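Chapter 2
Power where there is no grid

Remote sites first. Weather huts, buoys, radio masts, old coastal lights. No road, no cable, a supply boat twice a year if the ice lets it. So what keeps them running?

Take the Nimovton station. Mast on a rock, 461 km from the nearest town, Jamville. Diesel to begin with. Worked fine, but somebody had to live there and feed it, and the fuel cost more to ship than to buy.
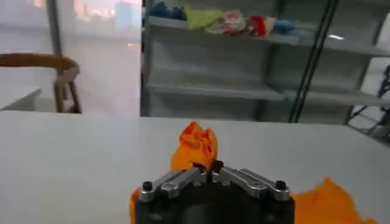
Reading time: 2 minutes

Then the sealed heat source. A lump of decaying material, warm for decades, with thermocouples round it turning heat into current. No moving parts. Not much power, mind: 50 watts at Nimovton, enough for a lamp and a transmitter. The unit at Sugden is due to be lifted out in 2062.

Drawbacks later in the chapter. Theft, leaks, lost paperwork, and who pays for teh clean-up.

Before you read on, look up: half-life, thermocouple, shielding. You will need all of them for the Valtwood excercise.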